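3. The long path at Grevbridge

3.1 Why a plain path deserves attention

Most of what has been written about walking in parks deals with the parts people photograph: ponds, avenues, bandstands, rose beds. We wanted to look at the stretches in between. The long path across the Grevbridge grounds is one of these, and after a spring of walking it we have become very fond of it. It runs straight over level grass toward a line of trees, and people who use it every day told us, again and again, that they had hardly noticed it. That answer was what drew us in.

The Pulareo survey (described in Section 2) asked walkers to mark the places on a map where they felt they had "got somewhere." We collected 400 maps, and 145 of them had a mark on or beside the long path. For a route with no bench and no viewpoint, this was a delightful surprise. Gonzalo Valcárcel, who drew up the first version of the survey, had expected the marks to gather at the gates.

Several walkers named the street lamps when asked what they had used to judge their progress. Lamps work well for this at a distance. Seen from the middle of the path, one stands on either side, each pole curving over at the top toward the paving, and together they make a kind of open gateway that a walker can aim for (Figure 3).
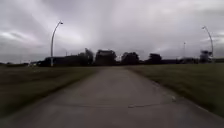 Figure 3. The long path, looking toward the tree line.

3.2 Joints, slabs and the sense of pace

Closer to the feet, the paving itself does some of the work. In his notes from the Saturday walks, Pankaj Singhal wrote that he began to "read" the ground after a few minutes – a patch, then a streak, then a joint. We had not planned to ask about this, but we added a question on it in April, and the replies were wonderfully detailed. Runners in particular talked about the joints. One told us she counts them on the way out and lets herself forget them on the way back.

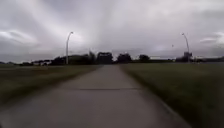
Pace on a straight route is harder to judge than pace on a winding one, and earlier work by our group at Grurnton found the same thing indoors, in long corridors. With no bends to pass, a walker has to look for smaller events. A single dark expansion joint running straight across the pale concrete is enough to split the way ahead into a near slab and a farther one, and so gives the eye a first stop before the trees. Walkers who mentioned the joints guessed the length of the path much more closely than those who did not. We had 200 paired guesses to work with, which is a modest number, but the pattern held for runners and strollers alike.

3.3 Grass as an edge

We also asked what people thought of the grass. The answers were shorter, and warmer than we had dared hope. Vandana Joshi sorted them into comments on openness, comments on mowing and a small, cheerful group about dogs. Openness came first by a wide margin. Walkers liked being able to see who was coming, and they liked having somewhere to step when a bicycle went by.

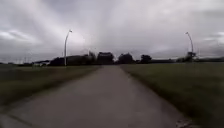
Stepping aside is a small act, but it tells us how firmly people feel the edge of a path. On the Kashyap route, our comparison site, the paving is lined with a low rail, and walkers there described meeting a bicycle as "squeezing past." At Grevbridge the usual word was "drifting." Dougal Tennant has suggested that a soft edge makes a path feel wider than it measures, and we think he is right, although the survey was not built to test it. A follow-up with marked widths would be easy to run, and we would love to see someone try it on a busier route.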